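Birkurgate Publishes Gripper Comparison, Advises Buyers to Wait

November 28, 2024

Birkurgate, an independent test shop for service robots, today released the results of a side-by-side trial of two parallel grippers on household cleaning tools. The short version: neither one is ready for the claims being made on its behalf.

The trial compared the Limano gripper and the Cekden gripper on the same two-armed robot, running the same controller. Each pair was asked to pick up, hold and use a broom and a long-handled dustpan on tile floors. Birkurgate logged 516 attempts over 16 working days. An attempt counted as a success only if both tools stayed in hand from the first sweep to the last and the litter ended up in the pan.

By that measure, 291 attempts succeeded. The two grippers finished close enough together that Birkurgate declined to name a winner.

"We were sent a lot of material saying this problem was solved," said Jarmila Kolář, who ran the trial. "Then we put a broom in the thing. A broom handle is thin, it's smooth, and the moment the bristles touch the floor it wants to turn in your hand. Most of the demos we've been shown use a block or a cup."

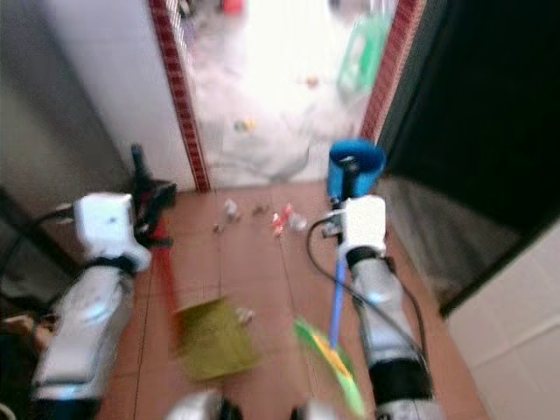
Broom in the right gripper, dustpan in the left, with scraps still on the tiles between the two arms.

Handle rotation was the most common cause of failure for both products. The jaws stayed shut and the software reported a good grip, while the tool had twisted far enough to be useless. Neither gripper's own sensors flagged this reliably. Birkurgate's staff caught it by watching.

The dustpan gave less trouble in the hand and more on the floor. When the pan was tilted even slightly, small pieces slid under the lip and stayed in the grout lines. Birkurgate counts this against the arm and controller, and says so in the report, but it also notes that a stiffer grip would have made the tilt easier to correct.

Cable routing is covered in a separate section. Taha Shawky, who set up the arms, said the outside cables had to be re-dressed nine times during the trial.

"I wouldn't put that on a spec sheet either," Shawky said. "But if you're planning to leave one of these running in a hallway overnight, you should ask who's going to come in and fix the cable."

Birkurgate paid for both sets of grippers. Both suppliers were shown the results before release. One asked for a retest with its rubber finger pads, sold separately. Birkurgate has agreed, and will use the same pads on the other gripper too.

A third product, the Arellano, was left out after its control software would not run with the test controller. It may be added in December if a working version arrives. Birkurgate has heard that promise before and has not set a date.

The full report, with the attempt log and the scoring rules, is free on request from the Birkurgate test desk. Requests for a one-line quote saying which gripper is best will be declined.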